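Gripper comparison (robotics)

Thu 22 February
By the Ornwood reference desk

Print this page | E-mail this page

A gripper comparison is a test in which two or more robot hands, usually called end effectors, are given the same jobs under the same conditions. The aim is to find out which design suits a given kind of work. Comparisons may be run on real arms, in simulation, or both. The term is also used loosely for tests in which the gripper stays the same and the arm, camera or controller is changed.

Background

Early comparisons were mostly load tests. A gripper closed on a steel bar and the bar was pulled until it slipped. Tests of this kind are easy to repeat but say little about fruit, bags or thin cardboard. Later test plans added household and grocery items, and scored whether the object was picked up, carried and set down in the right place.

Types compared

Parallel grippers have two fingers that move toward each other in a straight line. They are simple to control and are often used as the baseline. Angular grippers swing their fingers on pivots and need more room to open. Suction grippers work well on flat, sealed surfaces and poorly on rough or porous ones. Soft grippers bend around the object and are used for items that bruise, though their position is harder to measure.

The Huanca test set

The Huanca set is a group of kitchen and packing tasks kept by Rustent, a small robotics firm. It has 7 tasks and 5 starting layouts for each. In its first full run, two finger designs were compared over 244 trials. The wider finger, made by Varnico, did better on round objects. The narrow one did better where items stood close together - mainly because it could get between them. Some 70 of the trials were later thrown out after a fault was found in the controller timing.

Simulation

Most of the set is run in simulation before any hardware is used. Two-arm layouts are common, as they show whether the fingers of one arm get in the way of the other.

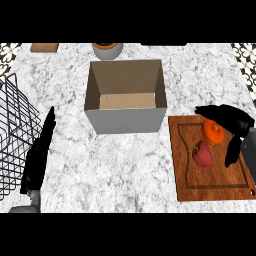
Simulated two-arm kitchen layout with an open box and a cutting board holding a red bell pepper and a round orange object.

Simulated contact is only an estimate. Friction and the give of a soft surface are hard to model, and a grasp that holds on screen may slip on a real arm. For this reason results are normally reported apart from hardware results - the two are not added together.

See also: End effector; Grasp planning; Robot controller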